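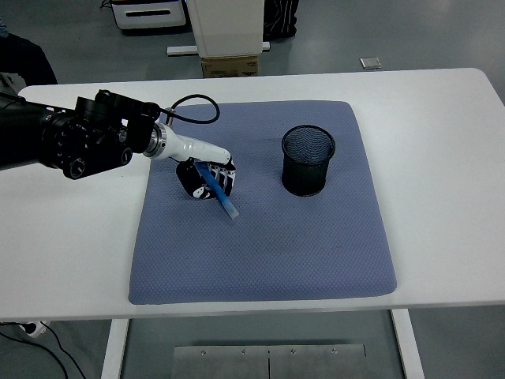 Station 4, marker-to-holder task. Marker in grasp, holder on the mat.

Harju Collection Floor – Station Safety and Readiness Checklist
Form to be completed before the first recorded demonstration of each shift
Station: 4
Task: place marker in pen holder
Month: April
Inspector: Gisela Lindemann
Operator on shift: Gumaro Bermúdez
Reviewed by: Ilse Frerichs

Mark each item Pass, Fail or Comment. An item marked Fail stops collection at the station until it is cleared by the reviewer.

Section A. Arm and hand

A1. Mounting bolts and joint housings free of visible damage. Pass
A2. Cable at the wrist has enough slack through the full range of motion and does not catch. Comment
The loop over the wrist is acceptable in the grasp position. At full inward rotation it came close to the mounting block. Operator is to stay within the soft limits until Kai Petersen has checked the routing.
A3. Fingers open and close fully on command. Pass
A4. Emergency stop tested from the operator position. Pass
Tested at 7:40 and again after the restart.
A5. Arm holds position when the operator releases the controls. Pass

Section B. Table and work surface

B1. Table does not rock under load. Pass
B2. Mat lies flat, with no raised corners. Pass
B3. Only task objects are on the mat. Pass
Marker and mesh pen holder only. Distractor objects are not part of this task and should not be introduced without a new task sheet.
B4. Pen holder stands upright and is undamaged. Pass
B5. Marker is the type listed on the task sheet. Comment
Blue marker in use. The task sheet allows any color, but the color must be entered in the session record. It was missing from the record for the previous shift.

Section C. Floor and surroundings

C1. Power strip and cables are outside the operator's walking path. Fail, cleared
Power strip is on the floor at the corner of the table with cables trailing. Walking path moved to the opposite side and marked. Cleared by I. Frerichs at 8:15. A fixed mount under the table has been requested – this is the second request.
C2. Storage behind the table is outside the reach of the arm. Pass
C3. Loose items removed from the floor near the station. Comment
Small silver item on the floor to the right of the table. Operator to remove it before recording.

Section D. Recording and data quality

D1. Camera view includes the hand, the marker and the holder at the start of the episode. Pass
D2. Holder position changed between episodes according to the placement sheet. Comment
Placements favor the right side of the mat. The lower half is underused. Please follow the sheet in order and do not skip rows.
D3. Failed grasps are kept and labeled, not deleted. Pass
D4. Episode count agrees with the log. Comment
Log shows 682 episodes for this task, of which 87 are labeled as failed. The count agrees with the storage folder. The floor total for all tasks stands at 2723.

Remarks

Collection approved for the shift subject to A2. Items B5 and D2 are to be raised with all operators at handover. O. Matić to confirm the cable mount request with facilities.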